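The joy of a good rulebook
Tue 28 November
By Corentin Moulin
Print | E-mail this

I love a short rulebook, and the one Gaspard Mallet keeps for the arms at Stalero fits on one page. It has seven rules. Clear the worktop. Put out one object. Open the fingers before you come near it, and line them up with its long side. Every test is run 20 times, and a failed grasp gets written down exactly like a good one – no quiet retakes! 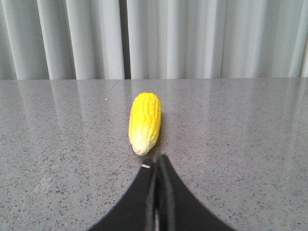

Rule five is my favourite: anyone in the room may call a stop, and the arm stays still until that person says go. Mallet added it in February, and visitors get it read aloud at the door.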